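About Koppel

Koppel is a tool lending library and bench workshop. Forough Shirazi opened it in May with a garage's worth of hand tools and one long table. Members borrow what they need, use it at home or at our benches, and bring it back. We now have 482 members and 841 items on the shelves.

Most of what goes out is small. Pliers are the most borrowed item by a wide margin, followed by screwdrivers and mallets. We keep small hand tools in open plastic bins and drawers so they can be found without asking.
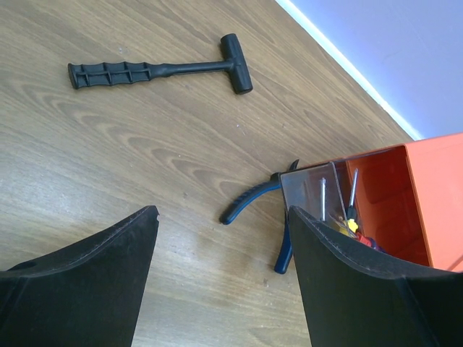
A regular membership is $45 a year and lets you take up to 5 items at a time for one week. Power tools need a short check at the counter before the first loan. Bench time is included, and you can book it in two-hour blocks.

Returned tools go to a table before they go back on the shelf. We wipe the handles, open and close anything with a joint, and put a drop of oil where it is stiff. Cutting pliers are tried on a piece of wire. If the edges are chipped, the pair is taken off the list until we can repair or replace it.
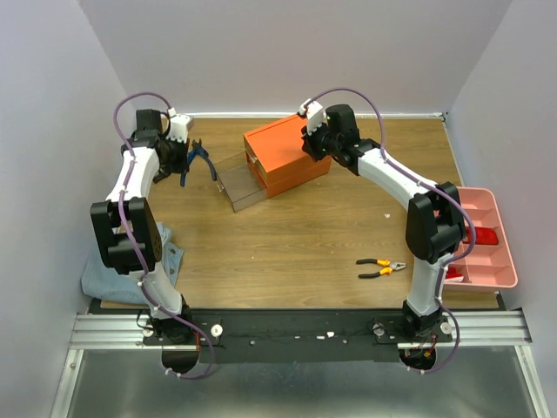
Each tool then goes back in the bin for its type. Please don't put returns away yourself, even if you know where they belong. Leave them at the counter with your card.

We take donations of used hand tools in working order. We can't accept ladders, gas-powered equipment or anything with a damaged cord. Consumables such as sandpaper and drill bits are sold at the counter in small quantities.

This page was last updated December 6, 2020.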